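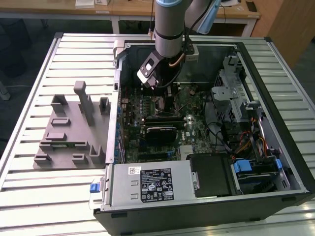
I'll own up, I was one of the grumblers when the arm arrived at Ciselholm in September. Four months on, it does the fiddly reaching inside the old desktops and my wrists are so much happier! Ratih and I still decide what gets saved and what goes for scrap — that's the bit I'd have fought for. Intan is running training for the late shift next, so if you fancy learning to set up the trays, catch her at break or ring 505.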